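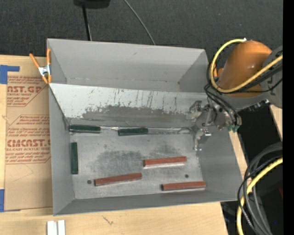 If you have small children, or a woodworking habit, or (like me) both, then sooner or later you will own a great many little blocks and no good place to keep them. I went through shoe boxes, zipper bags, a fruit basket my sister gave us, and one very expensive canvas tote before I came around to the plain old metal bin, and I have been a happy woman ever since. So many of you wrote in after the November column asking about bins that I thought I'd put everything I know in one place. Pour yourself some coffee, this is going to wander a bit.

Why sheet metal

Cloth bins sag and plastic ones crack at the corners when the garage freezes. A sheet-metal bin just sits there. It will get scratched, and I want you to make your peace with that on the first day, since sliding blocks across a metal floor leaves fine lines everywhere and no amount of polishing brings the shine back for long. My oldest bin is scuffed from one end to the other and I'm fonder of it than I am of the new one. Dull gray patches on the slopes and dividers are wear too, usually from years of hands and blocks rubbing the same spot. Leave them be.

Gitau Wanyama, who taught the evening shop class I took ages ago, used to buy his secondhand and would pay less for a pretty one. He figured a pretty one hadn't been tested yet!

Rust along the seams

Seams are where trouble starts. Little rusty specks down in the fold mean that damp has been getting in, and they're easy to deal with while they're still specks. Take an old toothbrush and some white vinegar, scrub gently, wipe with a wet rag, and then dry the seam properly. I use a hair dryer on low and run it back and forth until the metal feels warm all the way along. After that, a thin wipe of paste wax, or mineral oil if that's what you have in the kitchen. Do it twice a year and you can forget about it the rest of the time.

If the specks have joined up into a crust, use fine steel wool first, and follow the grain of whatever scratches are already there. Going in circles leaves a cloudy spot that will bother you every time you look at it (ask me how I know).

About those holes in the floor

Some bins come with round holes in the bottom. Mine has them and I used to cover them with tape, which got gummy and collected every bit of fluff in the house. These days I leave them open. Sawdust and crumbs work their way out when you give the bin a shake over the trash can, and if you ever rinse it the water has somewhere to go. Just check that your smallest pieces are bigger than the holes. Beads and screws belong in a jar.

Do put something soft underneath if the bin lives on a good table. The underside of a hole can have a rough lip, and on a light wooden top every mark shows. I cut up an old bath mat for mine. Khurram Shaikh, my neighbor across the road, swears by the felt sheets they sell for piano benches, and I'll admit his look nicer.

Sloping dividers

I was suspicious of these. I thought a slanted divider was a waste of good room, and I nearly sent my first one back. Then I noticed that long thin blocks slide down the slope and end up on the floor where you can reach them, so you aren't fishing around in a deep corner with two fingers. Keep the front part for whatever gets used most and let the back part hold the odds and ends.

The far corners still need a little help. A slim block lying flat against the bottom of a slope is surprisingly hard to pick up. Press down on one end with a fingertip, or roll it away from the metal toward you, and it comes up nicely.

Sorting by color

We have red and green, and for years I kept them in separate containers, which lasted until supper every single day. Now they share. When I want them apart, I have the children push the green ones to the left wall and the red ones to the right, and it takes them less time than it takes me to find the lid. No labels, no charts.

If you're painting your own blocks, choose two colors that are far apart and go a shade darker than you think you want. Dark green hides fingerprints beautifully. A brownish red is good too, and doesn't show the knocks the way a bright fire-engine red does. Two thin coats, with a light sanding between, and 200 grit is plenty. Latrice Abernathy wrote to tell me she goes up to 300 and gets a lovely smooth finish, so if you have the patience, by all means.

Sharp edges

Thin upright edges are the one thing I'm fussy about. Run a cotton ball along the top of all the walls, and anywhere it snags, file it down with a few light strokes. You can slip a length of split rubber tubing over the top as well. Mine comes off when I clean and goes right back on.

Next time I'll get to lids and stacking, and to Faith Nyaga's question about what to do with a bin that has gone out of square. Short answer, Faith: try setting it on a flat floor with something heavy across the high corner overnight, and write and tell me how it went.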